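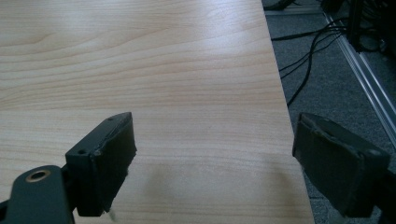 3.2 Cataloguing of the club programmes

The Olletti collection came to the Perkbridge sports archive in boxes arranged by the donor's own system, which followed opponents and ignored seasons. It holds match programmes, fixture cards and team sheets from the amateur clubs of Iltdale. Earlier work on the collection (Rautiainen's handlist) covers the team sheets only, and was used here as a check on club names and ground names.

We limited the study to programmes with a printed team list on an inside page. This left 758 items. Reprints were left out where the printer's line showed a later issue, and single loose leaves were left out unless both the fixture and the season could be read from the same leaf. Each item was given a record with five fields: home club, visiting club, season, printer and condition. Cover price was tried as a further field in the pilot but was dropped, as many covers had been trimmed for binding.

Records were made by two cataloguers (Kinnunen and Yurt) working apart. Items were opened flat on a table for reading, one at a time, and put back in the donor's order. No item was unfolded where the paper had split along more than half of a fold; for these the team list was entered as unread and the record kept.

Where the two records differed, the item was looked at again by a third reader (Mäkelä), who did not see which cataloguer had made which entry. Most differences concerned the season. Programmes for matches put off from the winter and played in May often carry the date first planned, with the new date stamped or written over it. We took the stamped date as the date of play and noted the printed one. Handwritten dates were accepted only if a fixture card agreed.

Condition was graded on the scale set out in Section 2, without change. Marks made by spectators, such as half-time scores and crossed-out names, were not treated as damage. They were transcribed in a free-text note of up to 2,000 characters and are taken up in Section 4, where late changes to the printed teams are compared with the team sheets.

The club names in the final table follow the form used in the season of the match. Mergers are handled by a separate list of linked names, prepared by Nanayakkara.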